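Conveyor cell notebook - student project, group 2
March 2023
Written up by Thảo, with corrections from Hanane in the evening

Plan for the session was to get both arms working around the belt without one of them stopping for a protective fault, and to settle the handoff positions so we can quit re-teaching them every time. We got the first one mostly done and the second one halfway.

Started with the grid. The blue tape on the brown paper is still good enough to use as a coordinate reference, but the origin in Hanane's sketch from February is the opposite corner from the origin in my script. That explains the mirrored pick point we spent last session chasing. We agreed the script wins. I flipped the sketch and wrote the new origin on the first page of this notebook so it can be found.

Then the home positions. Each arm now has a home that puts its gripper over its own end of the belt, fingers open. The old home for the left arm had the elbow too low and the cable loop would catch when the wrist turned. Raised the elbow, ran the move slow, then at 81 percent speed. No snag at either. I would still like a second tie point on that cable before anyone runs it at 100.

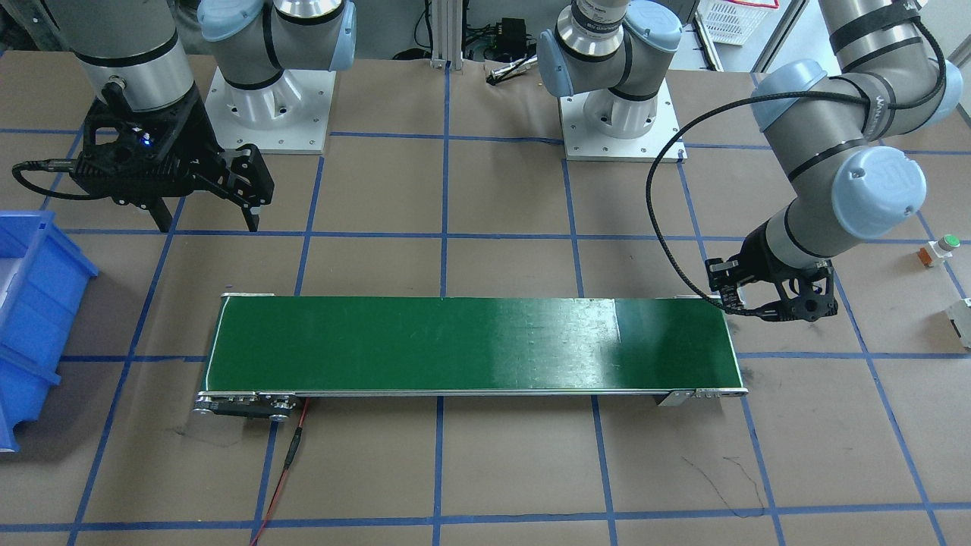
Belt speed next. The controller setting is just a number with no unit, so we timed a mark going end to end and made a small table of setting against travel time. It's in the shared folder as grarkine_belt.csv. Below the lowest setting in that table the belt starts and stops in jerks, so don't go under it. Hanane thinks it's the roller tension. I think it's the motor driver. Not worth taking apart this week.

Pick test, left end of the belt. Approach from directly overhead, drop, close, lift, go back to home. First tries closed too high and tipped the part over. Lowered the close height by 2 mm and it got better. The bigger problem was the angle. If the block is sitting crooked on the belt, the fingers push it toward the far rail before they grab it. Options we talked about:

- add a guide along the far side so parts arrive straight
- rotate the wrist to match, which means we need the angle from vision
- open the gripper wider and close slower

Going with the third for now since it costs nothing. The guide is the real fix, I think. Hanane wants to do it with vision and says the Skultis team had angle estimation working last year with less than we have. She is going to ask them for the code.
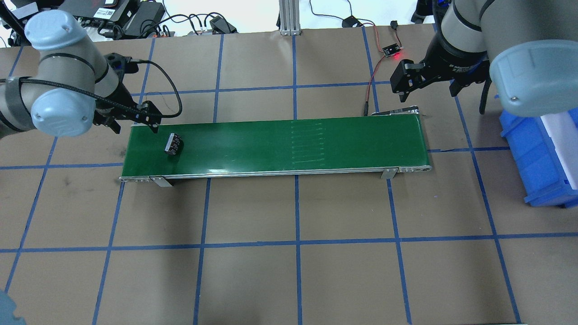 Sensor wiring: the signal was coming in on the wrong input. The program was waiting for input 1 and the wire was on 2. Changed it in the program and left the wire alone, because the labels on the terminal block match the wire. Please don't "fix" it back.

After that the log looked normal. Whole log for the session is 1227 lines, nearly all of it belt status, so I turned status messages down to one per change. If you need the full thing for debugging, the flag is at the top of the Prutolen config file.

Also started on the button task, which is the second half of the assignment. The idea is that the arm presses the green button to start a cycle and flips the toggle switch to end it. Both parts are light and slide around on the paper when pushed from the side. Pressing straight down should be fine. The toggle will need something holding its body in place. Double-sided tape is the first thing to try, then a printed holder if tape isn't enough. I have a rough drawing of a holder but haven't measured the switch body yet.
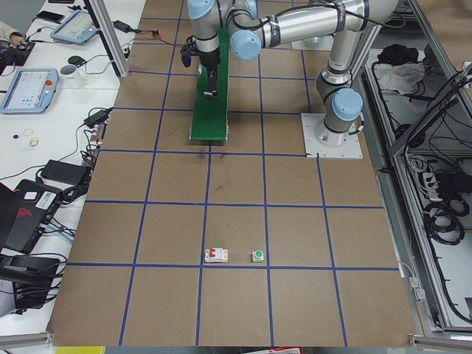
One thing on the pendants. Pick the right one before you jog. I jogged the wrong arm once at low speed and nothing touched anything, but it's easy to do. Hanane suggested a strip of colored tape on each pendant and the same color on the matching base. Good idea, not done yet.

Open items:

- second tie point on left arm cable (Thảo)
- ask Skultis about angle code (Hanane)
- measure switch body, print holder
- color tape on pendants and bases
- re-teach handoff point with the new origin, both arms
- find out if the demo needs the belt running both directions - the handout says "transfer" and doesn't say which way

Handoff numbers as of tonight are saved under handoff_b. Don't use handoff_a, it's from before the origin change. I'll delete it once Hanane has copied the speeds out of it.

Grarkine Student Robotics Notebook | Contact: Hanane Farouk, group 2 | © 2023 | Back to top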